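Dalemdale workshop hall to stay open during shelving and floor work

Posted March 5, 2025

The Stutard hall in Dalemdale will remain open while its ground floor is rearranged, the Beddoe building office said this week. The work covers storage, floor markings and the space by the stairs, and is planned to take 8 working days.

The hall was fitted out in October as one large room. Tenants have since asked for more shelf space and a clearer route between the doors and the stairs. The tall white metal shelving unit, which holds a mix of boxes, bags and equipment, has become the main storage spot for everyone who books the ground floor. 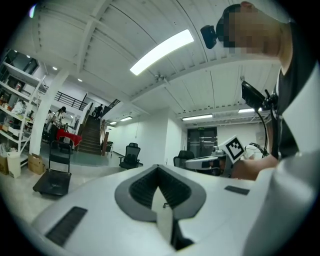

Storage

Tenants are asked to label anything they want to keep on the shelves. Unlabeled boxes will be moved to the Gulinska annex and held there for 3 weeks. Items too big for the shelves can stay on the floor next to the unit for now - but not in front of the doors.

A second shelving unit has been ordered. The office put the cost of the shelving and the floor work together at $1,877, paid out of the building fund. Rents will not change.

Floor

The polished light gray floor will be cleaned and the markings checked. There is a red line on the floor at present, and the office wants one set of lines that all tenants can follow. Cable, tape and other small items should be picked up at the end of each booking so the cleaning machine can get through.

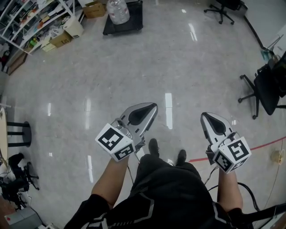 Cleaning will be done in the evenings, starting at the stairs and working back toward the doors. Daytime bookings are not affected. Tenants with an evening booking have been sent a choice of other times, and 19 bookings have been moved so far.

The ceiling lights will be left as they are. An earlier plan to replace them was dropped after the office looked at the price of renting a lift.

Tables and chairs

Folding chairs may still be used anywhere on the ground floor. Tables should be kept clear of the stairs, and cloths should not hang where people walk. Anyone setting up a display near the stairs needs to tell the office the day before.

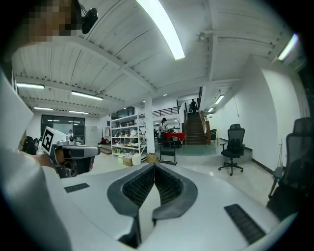

Geetha Kaimal said the extra shelves were welcome but that three weeks was too short for groups that only meet once a month. She asked for the annex to hold boxes until the end of the season. The office said it would consider longer storage on request.

Questions about bookings or stored items can be left at the Beddoe front desk.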